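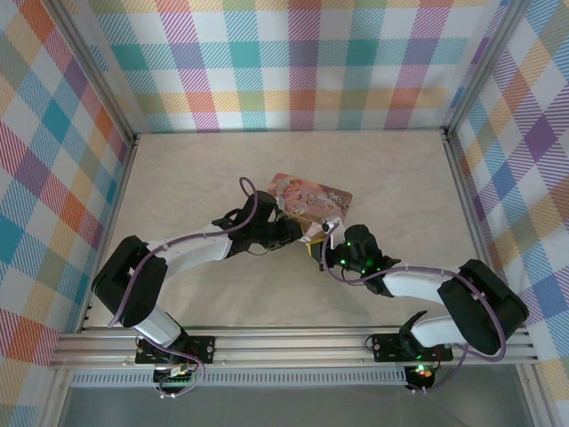

Progress report to the Stillora fund – gift tin packing, Jiltthorpe workshop
29 July 2009

Hello again! I promised you a proper update once the first big batch was through, so here we go, and apologies in advance if it runs long, because there's a lot I want to tell you (and a bit I need to ask for at the end).

First the headline number. Your grant was meant to get us to 300 finished gift tins by the end of this month, and we have 278. I would have loved to write 300 in big letters at the top of the page, but 278 is a number I'm pretty happy with, considering where we were in April, when I had a stack of flat cartons, a half-written packing sheet and no lids that fit. The missing ones are waiting on a second delivery from Videtti and I'll come to that below.

You asked last time what the tins look like now that we've dropped the plain ones. We went with the storybook design, and I'm so glad we did. The lid has a pink and peach illustration with figures in old-fashioned dress, and the title across it in curly script. The plain tins were cheaper, no question, but everyone who picked one up at the spring open day put it straight back down again. The storybook ones get turned over, opened, sniffed (people really do sniff them) and carried around. One lady walked off with the display copy and had to come back with it, quite pink in the face herself.

The packing itself has settled down a lot. In our first weeks we were doing the tissue, the card and the filling all in one go at the same spot, and it was slow and the tissue tore. Now the tin and its lid get checked first, the tissue goes in, then the filling, then the card on top, and the lid goes on last. It sounds so obvious written down! It took me three versions of the packing sheet to get there. The current version is one page, in large type, and I've put a copy in the back of the folder for you. 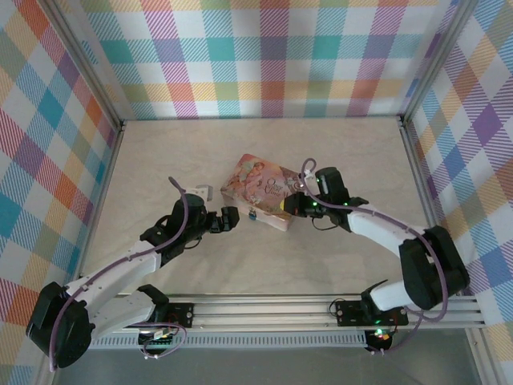
The "Once Upon a Time" lettering has turned out to be our most useful quality check, by the way. If the lid is on backward the writing is upside down to anybody opening from the front, and you see it right away. We had 10 go out like that in the first box to the shop and they very kindly sent a note and not the whole box back.

Labels are still my headache. I'd like ours to sit in the same place on every tin, low down and clear of the lettering, and at the moment they wander. I tried a cardboard guide and it helped until the corners went soft. I've asked Akgül for a price on a stiffer one – they did our shelf dividers and those have held up beautifully – and I'll send you the figure as soon as I have it.

Now the delivery. Videtti sent the first lot on time and well wrapped, but some of the lids in it had dents along the edge and I didn't feel right packing those. I counted 272 that I'd have been proud to give as a present, and another six that I was able to ease back into shape with my thumbs and a folded cloth. Hence the 278. They've agreed to replace the rest at no charge, so the only cost to us is time.

Money is fine. We're slightly under on tissue, slightly over on tape (the first tape was awful and I threw it out), and I haven't touched the amount you set aside for the winter batch. The receipts are clipped together in the order I paid them.

What I'd like from you, if you can manage it before the next round, is a yes or no on keeping the storybook lid through winter. I have had two people ask for a snowy one. My own feeling is that we stay with what we've got, at least until the labels are sorted out, and put the design money toward better tissue. But it's your grant and I'd much rather ask now than explain later!

I'll write again when the replacement lids are in and the last of the 300 are packed.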